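Away goals and 18-man squads in a local cup

Posted by Delali Ansah

We play in a two-legged cup at amateur level. We lost the first leg 2-1 away and won the home leg 1-0, so it finished 2-2 overall. I had us going through on the away goal, but the referee went straight to penalties and we lost. The league office says the result stands. Is that right? Also, our coach named 18 players and used six subs across the two games. Does that matter? 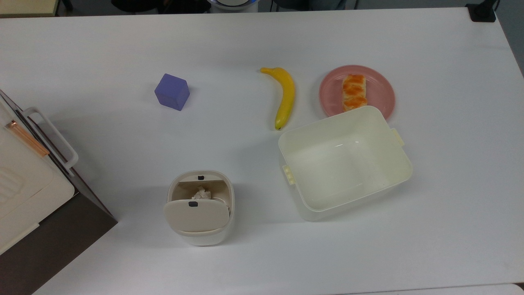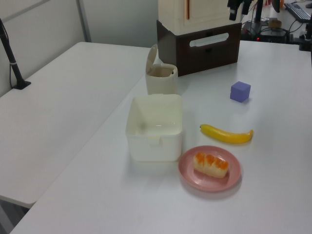 Obed Acheampong
Depends on your competition rules. UEFA dropped away goals in 2021 and a lot of smaller cups copied that. Others kept it. Look for the section on drawn ties in the handbook. If it says nothing about away goals, they don't count and the referee was correct. Some cups play extra time first, so check that too, as it could be grounds for a protest.

Leena Tuominen
Same thing happened to us against Zorkness. Lost on pens after 62 minutes with ten men. Still annoyed about it.

Seidu Dramani
On the subs, the limit is per match and doesn't carry over between legs. If your cup allows five a game and you used three in each, you're fine. Naming 18 is normal, but the same handbook should give the maximum for the bench. Protests usually have a short deadline and a fee. Ours is 50 and you only get it back if you win, so read the drawn ties section before you pay anything.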